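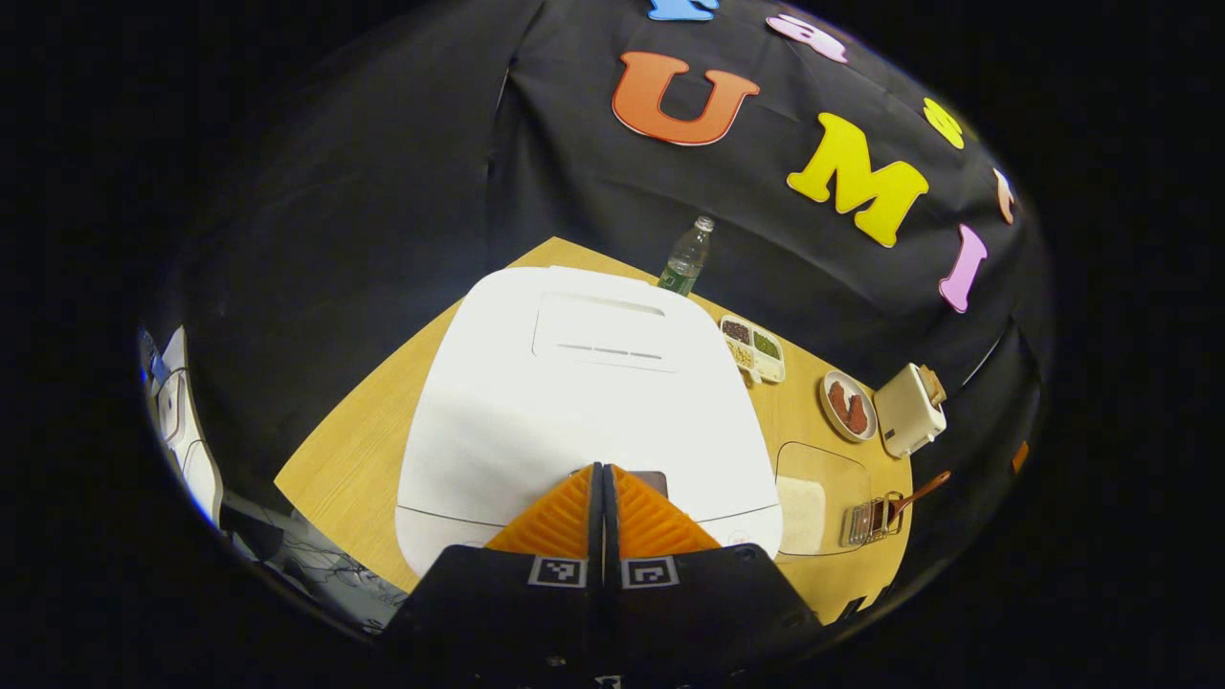

Hand-held gripper at the front of a white countertop appliance, with dry foods, a plate and a toaster on the same table.

Recording Kitchen Tasks with the Hand-Held Gripper: Procedure for Food Preparation Staff

This page applies to all staff at the Stustholm kitchen who take part in the Mivlow automation program. It explains how to record a task and what changes in the working day as a result. Read it fully before your first session.

Before you begin

Recording sessions run for 40 minutes and count as paid working time. They replace preparation duties on the shift and are not added to them. Your shift lead will enter the session in the Skedano schedule by 10 a.m.

Check both orange fingers for tears and food residue. Wipe the two square marker tags on the black face of the gripper with a dry cloth. Report a scratched or lifting tag before recording.

Recording a task

1. Set out the items on the task card. Leave space between them so the fingers can reach each one.
2. Hold the gripper level at the front edge of the table and start the recording.
3. Carry out the task at your normal working pace. Appliance lids, trays and plates should be approached from the front where possible.
4. Keep your free hand away from the items. If you must use it, stop and mark the attempt as assisted.
5. Return the gripper to the starting position and end the recording.
6. Repeat up to seven times, changing the position of at least one item each time.

Failed attempts are to be kept. A dropped item or a missed grasp is useful to the program and is never used to assess an employee.

What changes for staff

Tasks accepted by the program move to the automated station in stages, beginning in September. Staff who now perform them will be assigned to menu preparation, quality checks or station supervision — training for each is provided during working hours. Pay grades do not change as a result of reassignment.

Any employee may decline to record. Questions about reassignment go to the shift lead first, then to the Vasiliu personnel office.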